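Visit to the Dumach depot in Tukent

In August I was invited to the open day of Dumach, a company which moves cars and household goods between cities. I will change my own apartment next spring, so I went with many questions in my bag.

The gate opened at 2 p.m. and Milagros Bustos from the customer desk took us first to the vehicle yard. It has 115 places, and every car waits there until its carrier is complete. She showed us the inspection sheet, where the driver and the owner must both sign for each scratch. I did not know that the fuel tank should be only one quarter full.

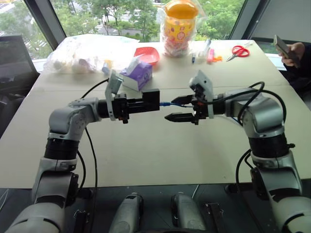

After the yard we continued to the packing hall, where Dennis Heywood explained how they wrap a piano — slowly, and with more blankets than I expected. He told us that a delivery to Dresholm can take up to 16 days in the high season, and that most complaints come from people who booked late.

Coffee was served at the loading dock, but the line was long. I spoke there with Pilar Yáñez, who moved with three cats last year and recommended asking for the morning pickup.

The price list was available only at the exit. I took two copies, one for my sister.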